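Review: Gendum Folding Bread Proofer

I bake rolls and sandwich loaves most weekends, and my kitchen is cold from fall through spring. For years I let dough rise in the oven with the light on. That works until you need the oven for something else, or until somebody turns it on without looking inside. I have ruined one plastic bowl and one tea towel that way.

The Gendum is a heated box that folds flat. You open it up, set a shallow pan of water on the heating plate, put the wire rack over the pan, and place your dough on the rack. A dial on the front sets the temperature. I paid $144 for mine, with the rack and water pan included. I have had it through one winter.

What comes in the box

The base, the folding walls, the lid, the rack, the water pan and a thin booklet. The booklet has a page on proofing, a page on yogurt and a page on cleaning. There are no recipes worth mentioning. The yogurt page has a mistake in it. It tells you to leave the water pan in for yogurt, then two lines later tells you to take it out. Take it out.

The cord comes out of the left rear corner and is short. On my counter the outlet is to the right, so the cord has to run behind the box, and it barely reaches. I would have liked another foot.

Setting it up

The walls are hinged and stand up on their own once you pull the two ends apart. They drop into a channel around the base. The first few times I did this one end kept popping out, and I thought I had a bad unit. The trick is to seat the back wall first and then push down on the corners. Now I can do it in less time than it takes to fill the pan.

Folded, it is the height of a thick cookbook. I keep it on its side between the cutting boards and the wall. The lid does not lock to the base when it is folded, so if you carry it by the lid the base falls out. There is a small strap that is supposed to hold everything together. Mine stretched in the first month and I use a rubber band.

Temperature

The dial starts at 70 degrees and goes up from there. I put an oven thermometer on the rack and checked it in several places. In the center it matched the dial closely. In the front corners it ran a little cool, and along the back wall it ran a little warm. For a single loaf in the middle this makes no difference. For a full tray of rolls, the back row is ready before the front row, so I turn the tray once partway through.

It takes a while to come up to heat in a cold kitchen. I turn it on when I start weighing flour, and by the time I am done kneading it is ready. If you forget and put the dough into a cold box, add some time.

There is no readout. The dial has a light that goes off when the box reaches temperature, and it is hard to see in daylight. A simple display would help, but the Plolik box has one and costs quite a bit more.

How it does with dough

My standard white loaf rises the way the recipe says it should, on the schedule the recipe gives. That had never happened in my kitchen in February before. With the oven light method I was always guessing, and my loaves were often a little flat on top because I left them too long.

Rolls are where I noticed the biggest change. I make a soft roll with milk, butter and an egg, brushed before baking. The dough is rich and slow, and in a cold room it can sit for hours without doing much. In the Gendum it doubled while I cleaned up and made lunch. The skin stayed soft and did not dry out, so I did not have to cover the tray with plastic wrap, which always sticks to this dough.

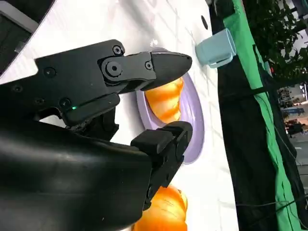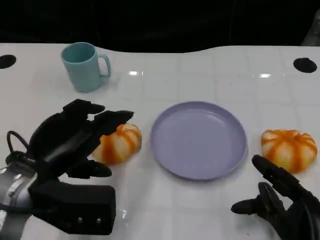
Home Baking Gear, Issue 48

Sourdough is a smaller win. My starter lives in the fridge, and I bring it out the night before. A few hours in the box wakes it up. For the main rise I like a cooler temperature, and in summer my kitchen is already warmer than the lowest setting, so the box cannot help. It heats only. If you live somewhere hot and want to slow a dough down, this is the wrong product.

I tried a whole wheat loaf with a long soak. No complaints, although I needed to top up the water pan in the middle.

Size

A standard loaf pan fits with room on both sides. Two loaf pans fit side by side if they are the straight kind without wide handles. A quarter sheet pan fits flat. A half sheet pan does not fit at all, and this is the thing I would tell anyone to measure for before buying. If you bake for a large family or a bake sale you will be working in batches.

Height is good. I can put a deep bowl on the rack and still close the lid with dough above the rim. One time I misjudged it and the dough stuck to the underside of the lid. It peeled off once it had dried.

There is a second rack you can buy separately that makes it into two levels. I borrowed one. The upper level is useful for shallow things like rolls, but you lose the height for loaves, and the top tray gets less warmth. I gave it back and did not buy my own.

Other uses

Yogurt came out well. I do it in glass jars overnight, and it sets firm. I also used the box to soften butter, which takes a low setting and some attention. Leave it too long and you have a puddle. I tried tempering chocolate in it once and would not do it again. The range is right but the heat is too slow to be practical.

Cleaning

Wipe the walls with a damp cloth. The rack and the water pan can go in the dishwasher. Do not let water sit in the pan after you finish. I did, and it left a white ring that I had to soak off with vinegar. The channel where the walls sit collects flour. A dry pastry brush gets it out.

Let everything dry before you fold it. The first time I folded it up damp it smelled musty the following week.

Compared with the others

The Plolik is a hard-sided cabinet with a glass door. It holds heat more evenly than the Gendum, and you can look in without opening it. It also takes up permanent space, and it costs over $200. If I had a pantry with an outlet I would think about it.

The Givon mat is the cheap choice. It is a heated pad that goes under a bowl, with nothing around it. The bottom of the dough gets warm and the top stays cold. I used one for a season and went back to the oven light.

Watkins sells a cover that turns any plastic storage tub into a proofing box if you supply your own heat. I have not used it. People who like building things may prefer it.

Problems so far

The stretched strap. The mistake in the booklet. The light on the dial. One of the rubber feet came off and I glued it back. The heating itself has been steady all winter, including one 48 hour stretch when I was feeding a new starter and left it on the whole time.

The warranty is for one year and you need the receipt. The registration form asks for a serial number that is printed on the bottom of the base, so write it down before you fill the water pan.

Rating: four out of five. I took one off for the short cord and the uneven corners. For a cold kitchen and one or two loaves at a time, I would buy it again at this price. Measure your pans first.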